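A Day at the Clonduvell Open House: Planners, Logs and a Good Many Vegetables

Posted 28 February 2025

I had been promising myself a visit to Clonduvell ever since last July, when Rasmus Venckus gave an evening talk on grasp planning and then stayed so long answering questions that the building lights went off on us twice. He told everybody there to come see the software running on real hardware sometime, and I am the kind of person who writes that down and follows up. So when the invitation to the winter open house arrived, I cleared my day, packed a sandwich I never got to eat, and took the early train.

Clonduvell is a small outfit and makes no robots of its own. What they write is the layer in between – the part that takes what the cameras report, decides what the arms ought to do about it, and hands down motions that the motor controllers can follow. They have two main packages. Brostov is the planner, and Priro is the tool they use to record, replay and pick apart everything that happens in a run. I came for Brostov and left talking mostly about Priro, as you will see.

We started with coffee and a talk by Sølve Lindqvist, who looks after perception. She is a wonderful explainer, in no hurry at all, and she took us through how a camera view becomes a list of things the planner can reason about. Each object gets a rough shape, a pose, and a measure of how sure the system is about both. That last number matters a great deal, she said, and she wished she had paid more attention to it in her first year. A planner that treats a shaky guess as a solid fact will drive a hand straight at the wrong spot with complete confidence.

Then she put up a wrist camera view, and we spent a happy half hour on it.

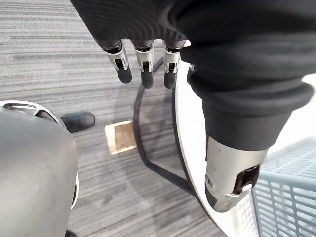 Close-range sensing has its own set of headaches, and Sølve's first one is that a hand is forever getting in its own way. The wrist camera rides along with the fingers, so a good part of every picture is robot. Look at how much of this one goes to the black knit sleeve and to the thumb, which is so near that it looms over everything else. Their software keeps a model of the hand and predicts, from the joint angles, which pixels belong to it, and those get masked out before anything else is computed. Rigid parts like the metal of the thumb are easy enough to predict. Fabric bunches and folds as it pleases, and so the mask has to be generous around it, at the cost of throwing away a little of the world.

Somebody near the front asked about the floor, and I was glad, as I had been wondering the same thing. Striped carpet is an old nuisance for anything that matches patches between one view and the next, because one stretch of stripe looks so much like another. Sølve's answer was that they lean on the arm's own joint readings for the large motion and let the camera correct only the small remainder. If the two disagree by too much, the system slows the arm and takes another look. I liked that very much. I have worked with software that would sooner be wrong than be late.

After the talk we moved on to the planning session with Rasmus, and here the pace picked up considerably! He talks fast and draws on anything within reach. Brostov plans in two layers. The upper one chooses the order of things (which item, which arm, which container) and the lower one finds the paths. The two are allowed to argue. If the lower layer can't find a way for the left arm to reach something without crossing the right, it sends back a short reason, and the upper layer tries a different assignment. In the older version it sent back only a failure code, and the planner would cheerfully propose nearly the same thing again, up to 26 times before giving up. Rasmus seemed a little embarrassed about it, but I have certainly shipped worse.

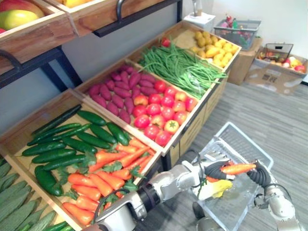
Two-arm work was the subject I had most wanted to hear about. Planning for a pair of arms is far more than planning for one arm and doing it again, since the moment both grippers hold the same object they form a closed loop, and any disagreement between them goes straight into whatever they're holding. The carrot above the white basket makes a nice case, with both black grippers on it at once and very little room between them. Brostov handles such moments by planning the motion of the object first and solving for the two arms afterward, with a compliance setting on each so that small errors turn into give. The bins set their own puzzle. Cucumbers, carrots and tomatoes are packed in side by side, and the shapes overlap so much that the perception layer often reports two carrots as one long one. Artificial vegetables don't bruise, at least, though Rasmus pointed out that this also means the logs tell you nothing about whether a grip would have been too firm for the real article.

Lunch ran late, and I missed most of it by asking questions about Priro. It stores the camera streams, the joint readings, the planner's choices and its rejected choices on one shared clock. You drag a slider and everything moves together. You can also stop at any point, change a setting, and ask Brostov what it would have decided instead. Their archive holds 1,619 runs, each searchable by what went wrong, and the new hires spend their first 11 days doing little besides reading through them and writing notes.

We finished with an open discussion, where a gentleman from Stöckli pressed them rather hard on timing. Replanning takes about 2 seconds in the awkward cases, and he felt this was too long for his line of work. Rasmus agreed with him. Most of that time goes into collision checking, and they are trying out a coarser first pass that rules out the hopeless paths early. I would have liked to hear more on how coarse is too coarse, but the coats were already coming out.

For anyone thinking of going next time, bring a notebook and a log from your own system if you can share one. Sølve loaded one of mine into Priro while I was waiting for my ride, and within a few minutes we had found a clock offset between my camera and my arm that I had been blaming on calibration since the fall. I have a long list of things to fix now, and I still owe Rasmus an email about his closed-loop solver.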